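Ticket: Fonport 101 label printer drops off the network after idle
Status: Resolved
Opened by: Ayman El Sherbiny
Site: Gumano, back office

Original report

The Fonport 101 in the back office stops taking jobs if it sits unused for a while. The first label after lunch never prints. The job shows as "sent" in Plilska, the queue looks empty, and the printer display says READY. If I turn the printer off and on, it works until the next long gap. We lose the label each time and have to reprint from the order page, and that puts a duplicate line in the shipping log.

Firmware is whatever it came with. The printer is wired, not on Wi-Fi. Label stock is the plain 6 inch roll. Same thing happens from both computers, so I don't think it's a driver.

Update 1

Support asked for the counter page and the network page. Total labels printed: 3,547. Network page shows DHCP on, sleep timer 30 min, link speed auto. No errors listed.

Tried so far:
Swapped the network cable. No change.
Moved to a different port on the switch. No change.
Cleared the queue and re-added the printer in Plilska. Worked for the rest of the day, failed the next morning.
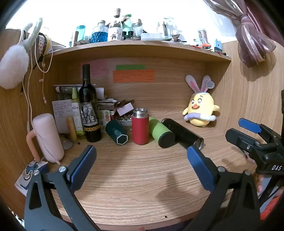
Update 2

Left a ping running from the front computer overnight. Replies are normal until the sleep timer kicks in, then they stop completely. Pressing the feed button on the printer brings them back within a few seconds. So the printer is sleeping and the network side is not waking it up. Power cycling was only hiding that.

Support suggested turning sleep off from the front panel. The menu has 15, 30 and 60 minutes but no "off." The web page for the printer has the same three choices.

Tuesday, March 13, 2018

Call with Stanciu, who we bought it from. They say the "off" option was added in a later firmware and sent me the file. Install notes say to use USB, not the network, and to have at least 500 labels' worth of ribbon left. I don't know why the ribbon matters but I checked and it's fine.

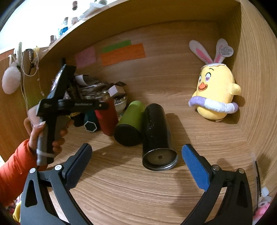 Update 3

Firmware install failed the first time. The progress bar stopped partway and the printer restarted on the old version. The USB cable I used was a long one from the drawer, so I borrowed the short one from the scanner and had to bring the laptop over to reach. If you are doing this in a tight spot, clear it before you start. A big black tumbler lying on the shelf, like the one in the photo, takes up room you will want for the cable and the laptop. The second install went through and the printer came back with the new version on the network page.

Sleep timer now has "off." Set it, saved, restarted, checked that it stuck.

Update 4

Ping ran all night with no drops. First label of the morning printed right away from both computers. Duplicates in the shipping log have been removed by hand.

One leftover: the restart after the update put the darkness setting back to default, so barcodes came out light. I raised it two steps and they scan again.

OK to close. Will reopen in April if it comes back.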